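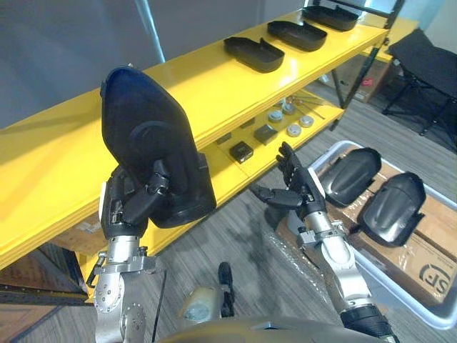 Fig. 1. A molded cover, upright, with the round boss near the middle of its face. Yellow shelving behind.

Materials and Making, Handout 6: How Plastic Parts Get Their Shape
Lerkton Evening College. Instructor: Elli Kallio

Welcome back, everyone! Last time we got a bit carried away with the history of celluloid combs (my fault entirely, I do love those combs), so tonight we have some catching up to do. Please keep this handout with your reading from Uchida, chapter 3, as the two go together and the short paper in May will draw on both.

Why parts have the shapes they have

When you pick up almost any plastic thing in your kitchen, you are holding a long string of small decisions. Somebody had to decide how thick the wall would be, where the material would flow in, and how on earth the part was going to come back out of the mold. That last question matters more than most beginners expect. If the sides of a part are perfectly straight, it grips the mold as it cools and shrinks, and you can scratch it or even crack it getting it loose. So designers lean the walls outward by a degree or two, and we call that lean the draft. Run your thumb down the inside of a yogurt cup tonight and you will feel it.

A few words we will be using

Boss: a raised round feature on a part, very often there to take a screw or to line something up.
Rib: a thin wall that adds stiffness without adding much weight.
Gate: the spot where melted plastic enters the mold. Look for a small rough mark.
Parting line: the faint seam where the two halves of the mold meet.
Sink mark: a shallow dip in the surface, usually opposite a rib or a boss that was made too thick.

Do try to find a sink mark at home before our next meeting. The back of an old television remote is a good hunting ground, and so is the lid of a storage bin.

Two families of process

Injection molding pushes melted plastic into a closed mold under high pressure. The mold is costly, so the method suits long runs. Thermoforming starts with a flat sheet, which is warmed until it sags and then pulled down over a form. The tooling is much cheaper, and you see the method used a great deal for trays, packaging and large shallow covers. The corners come out thinner than the rest, though, as the sheet has to stretch to get there.
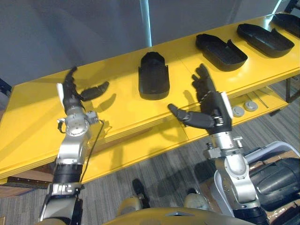
Fig. 2. Four black molded trays in a diagonal row on a yellow table.

Working out the cost per part

Let's take the Matau problem from the workbook, which gave several of you trouble. A mold costs $2,489 and we plan a run of 400 parts. Divide the one by the other and each part carries $6.22 of mold cost before we have paid for any plastic at all. Now stretch the run to 1,528 parts and that share drops to $1.63. Same mold, same part! Please work through it with your own pencil, even if you feel you followed it in class.

For next time

Read the Kullosar case study (20 pages, but there are plenty of diagrams) and bring one plastic object you don't mind passing around. Mark the parting line with a bit of masking tape if you can find it. If you can't, bring the thing anyway and we'll hunt for it together.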